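Wireless Coordination on the Ndlovu Tour

A touring production that moves from theaters to open fields and back puts unusual pressure on its radio plan. The Ndlovu tour carries 50 channels of wireless, counting microphones, instrument packs, in-ear mixes and crew communications. The frequency plan has to be rebuilt at every stop.

Olanrewaju Akande joined the production as RF coordinator in December, three weeks before rehearsals. His first task was to reduce the spectrum the show occupied. The earlier plan had grown by addition, with each new guest performer receiving a fresh pair of frequencies and none ever being released.

"I asked which packs were used in the same song," he says. "The answer was far fewer than the plan assumed."
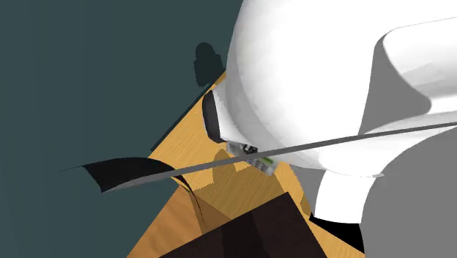 White arm housing, rendered view.

Rehearsals took place at Plotus, a converted warehouse with a steel roof. The roof kept outside signals low but caused strong reflections at the upstage end. Akande walked the stage with a receiver logging signal strength and found two deep nulls near the drum riser. Moving one receive antenna four feet downstage cleared the first. The second needed a change of antenna type, from a directional paddle to a helical unit aimed across the stage.

Antenna cable was the next item. The longest run was 300 feet, and loss at the upper end of the band was high enough to matter. The crew replaced it with RF over fiber. Inline amplifiers were tested and rejected, as they raised the noise floor along with the signal.

The in-ear system is handled by monitor engineer Kazimiera Szewczyk. She runs stereo mixes for the band and mono for the dancers, who only need click and a lead vocal. Transmit power is set as low as coverage allows. High power on a small stage creates intermodulation between neighboring transmitters, and the products land where the microphones are trying to work. 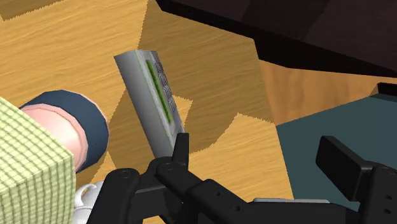
Gray handheld device and black gripper on a light wooden tabletop.

Show files are stored under a version number that matches the frequency plan. Szewczyk will not load one without the other — a rule that dates from a night in Kasutby when two backing vocalists swapped packs and received each other's mix for most of a verse.

The scan at Garnar, the largest outdoor site on the route, logged 1,190 separate carriers above the threshold. Most were weak. A group of local television signals took up the space the tour had used for its guitar packs, so these were moved down as a block and retuned before line check.
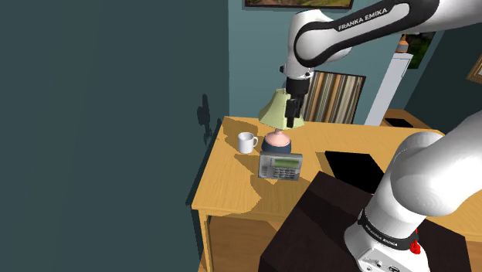 Each pack is then walked to the far end of the stage with every transmitter switched on. Testing one at a time gives clean results that mean very little once the full system is live. The walk takes 40 minutes if no changes are needed. Akande listens on headphones and marks dropouts on a printed stage plot, which goes back to the rack with the packs.

Batteries are changed before doors and again at the interval. The tour moved to rechargeable cells this year, and pairs are labeled and kept together so that a weak cell can be traced. Any pair that reads low after a single set is retired from vocal use and passed to the talkback units.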